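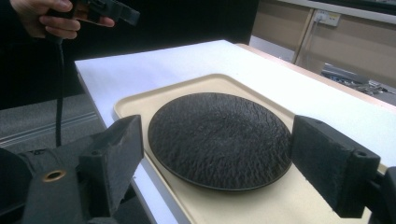 Plates and Trays: Notes for the Table Setting Unit

These are my own notes, typed up from what I say at the front of the room, so they wander a bit. If you missed the session, read them with a plate and a tray next to you. Any plate and any tray will do, although the exercises go better if one is dark and the other is light.

We're in the third part of the course now. You've done glassware and you've done linens (I know, I know, the napkin folds), and from here on it's the flat stuff. People sign up expecting this part to be the easy one. Then they try to carry a loaded tray through the Kettle dining room at 6 p.m. and come back with a different opinion!

1. What a tray is for

A tray does two jobs. It moves things, and it marks out a place for things once they've stopped moving. We spend most of our hours on the first job, so I want to start with the second.

Put a round plate on a rectangular tray and you've made a small setting, even on a bare table. The raised rim of the tray draws a line around the plate, and the flat part between the two becomes the space you have to work with. That leftover space matters a lot. It's where the spoon goes, or the little dish of sauce, or nothing at all. I like nothing at all more than most of you do, judging by the last practical - some of those trays looked like a yard sale.

The rule I use is that the plate goes in the middle unless something else is sharing the tray. If there's a cup, slide the plate left and give the cup the right side. If there's a cup and a bowl, get a bigger tray. Please don't solve it by letting the plate ride up on the rim. It will sit there nicely until somebody touches the table.

2. Dark plates, pale trays

I have strong feelings on this one, so bear with me. A near-black plate on a cream tray is about the most forgiving combination there is. You can see at a glance if the plate is off center, which makes it great for learning, and pale food really shows up on it. Rice, white fish, a slice of lemon cake, all lovely. Dark stew is another story. On a black plate it just goes away, and you're left with a garnish floating in the night.

Then there's texture. A rough, stone-look surface hides small marks from daily use, and it gives the eye something to do when the portion is small. What it doesn't do well is hold a neat smear of sauce. The sauce finds every little dip and goes its own way. If the menu card says "swoosh," ask for a smooth plate.

Cutlery can also feel odd on a rough surface. Try a knife on it yourself before you put one in front of a guest, and listen. Some people can't stand the sound. I'm one of them.

3. Picking up and handling

Hold a plate by the rim. You've heard me say it and you'll hear it again. On a plate with a thin raised rim you've got a decent little ledge for your fingers, so use it, and keep your thumb off the part where food goes.

A few things to practice at home:

- Lift the plate straight up off the tray before you move it sideways. Dragging it into the tray rim is the most common mistake in the whole unit.

- Set it down with one edge first, then lower the rest. Slowly! There should be no clack.

- Turn the plate on edge now and then and look at it from the side. You learn how thick it is, how the rim curves, and where small scratches and crumbs like to hide.
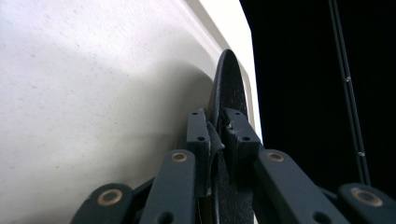
4. Laying out side by side

For the practical you'll start with the plate and the tray apart, plate on the left, tray on the right, both flat on a white table. From there you build the setting, then take it down again and put both pieces back where they were. Taking it down counts for as much as building it. Last term I had a group that built beautiful settings and then cleared them like they were bailing out a boat.

Leave yourself some bare table between you and the plate. Bring the tray closer to the front edge if your arms are short (mine are), but don't let it hang over. Before you start, look down at the two pieces and plan the move. Where does the plate have to come up, and where does it come down? Which hand gets there first? If you're left-handed, you can ask to have the whole thing switched around, just tell me before we begin.
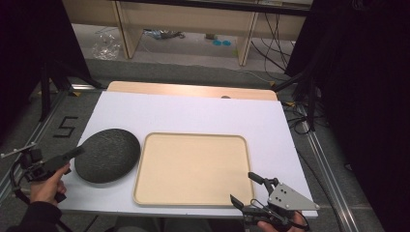 Reading time: 3 min

5. What I look for when I mark

The practical is worth 21 points. I'm looking at where the plate ends up on the tray, how quietly you put it down, and how the table looks after you've cleared. Speed isn't in there anywhere. If you finish early, stand back and look at your own setting from the guest's side. Half of you will find something to fix.

You can use the house plates or bring your own. If you do bring your own, wrap it in a towel for the trip and skip anything you'd cry over.

6. For next time

Read the Pemau handout on serving bowls, the pages on footed bowls especially, and try one setting at home with a plate and tray of different colors from the ones we used in class. Take notes on what you'd change. We'll start with those, and then it's on to stacking, so wear shoes you can stand in for a while.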